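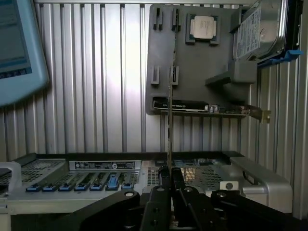 Reviews > Workshop equipment > Bench automation

Ruvis bench arm from Zovura, after four months in a server refurbishing shop

We take in used servers, strip them, test the parts and build them back up for resale. It is a small shop and most of the work is done standing at a bench. The Ruvis came in at the end of the summer and has been on the memory bench ever since, so this is a review of how it does with memory modules and what it has meant for the people who used to do all of that by hand.

Setting up took longer than the sales sheet said. The arm itself was bolted down in a morning. Teaching it our parts took most of two weeks, using the Nidum software that comes with it. Nidum is clear enough once you know where things are, but the menus are deep and the search box only finds things by their exact name. Every new chassis type has to be taught separately. We have 12 saved so far.

Handling is the best part. The two-finger gripper takes a module by its faces and keeps it upright, and we have had very few damaged contacts. On a normal shift it gets through 360 modules. A person who is good at it can go faster for an hour, but not for a whole shift, and their thumbs know about it afterwards. Two of our technicians had sore hands most of last winter and both have said it is better now.

It is weaker with anything that varies. Bent latches stop it. So do labels that have started to peel. When it stops it waits for someone to clear the fault at the screen, and the alarm is too quiet for a room with servers running. We asked Zovura about a louder one and were told to buy a lamp, which we did.

No one lost their job over it, but the jobs did change. The people from the memory bench now do fault finding and final checks, which pay slightly more under our grading. One of them misses the old work, as you could do it with the radio on and not think. New starters are a problem we had not planned for. They used to learn the parts by handling hundreds of them, and now they don't, so we have put them back on hand sorting for their first month.

Running costs are low. Finger pads are 48 euros a pair and last us about six weeks. The yearly service is done by Rozīte, who are quick to answer the phone but charge 145 euros for a call-out even if it turns out to be a loose cable.

Worth having if you see the same few models week after week. For a shop with mixed stock I would wait for the next version of Nidum.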